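Surfaces in Use: A Conversation with Fidelina Zapata

Published 2019-03-18

Fidelina Zapata has been responsible for interior surfaces at Vernodico for eight years. Her department specifies the panels, work surfaces and edge details that go into the company's bench enclosures, and it answers questions from the people who clean them. She met with us in the panel room on the ground floor, where sample sheets are stored upright in racks and labeled by hand.

Asked how she describes her work to visitors, Ms. Zapata begins with the walls. "Most people come in expecting white or gray on every side. That is still the larger part of what we supply. The patterned walls are a smaller line, but they bring in most of the letters."

The patterned line is known within the company as Nyarko. It was drawn by hand on paper, scanned and enlarged over a period of months before the first sheets were printed. According to Ms. Zapata, the enlargement caused the most disagreement. "At drawing size the shapes looked like foliage. When they were made large, some of us saw flames and one colleague saw fish. We kept the edges of the shapes exactly as they had been drawn and did not try to settle the matter."

The back wall and the side walls were treated as separate compositions. The back wall is organized on a center line, and the fitter is instructed to find that line before anything is fastened. The side walls have no such line. "On the sides the shapes can travel," she says. "A large leaf can run where it likes. On the back, a small error in placement is noticed from the doorway."

The sheets are supplied at a width of 1035 millimeters and are trimmed on site when necessary. Ms. Zapata prefers that trimming be done by two people, one to hold and one to cut. She also asks that offcuts be kept until the installation has been accepted, as a spare strip has more than once been used to replace a damaged corner.

On the choice of two tones, she is direct. Color was tested and set aside early. "We had a green that everyone liked in the sample book. On three sides at once it was too much green. The dark ink on a pale ground was calmer, although I understand that calm is a strange word for it."

The conversation then turned to the work surface, which the company sells under the name Cetum. Ms. Zapata was not originally in favor of a wood-grain finish in gray and says so without embarrassment. Her objection was that it imitated a material. She changed her position after a trial against a solid gray sheet, on which fine scratches were easier to see.
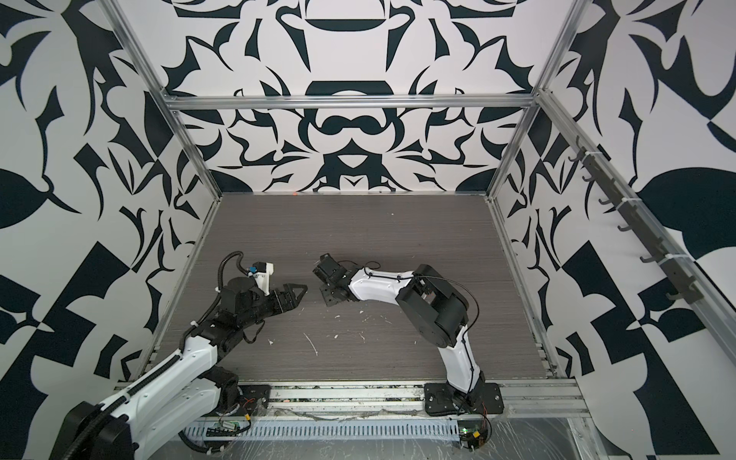

Patterned walls on three sides, silver aluminum framing and a gray wood-grain work surface, with white flecks near the center.

Cleaning is the subject on which Ms. Zapata receives the most calls. Light debris shows readily on a gray floor, and she regards this as an advantage. "If you can see the crumbs, you will brush them up. I would worry more about a surface that hid them." She recommends a soft brush first and a damp cloth afterward, always drawn toward the open front.

The slots in the aluminum rails require separate attention. Dust settles in them, and a cloth passed over the top tends to press it further in. The maintenance sheet, revised last May, calls for a narrow dry brush along the front rail. An earlier arrangement with Clatix to supply cover strips was not continued, as the strips made it harder to move fittings along the rail.

Work is now under way on a second patterned series. Ms. Zapata declined to show the drawings but confirmed that it will also be printed in two tones. Requests for sample sheets may be addressed to her department in writing.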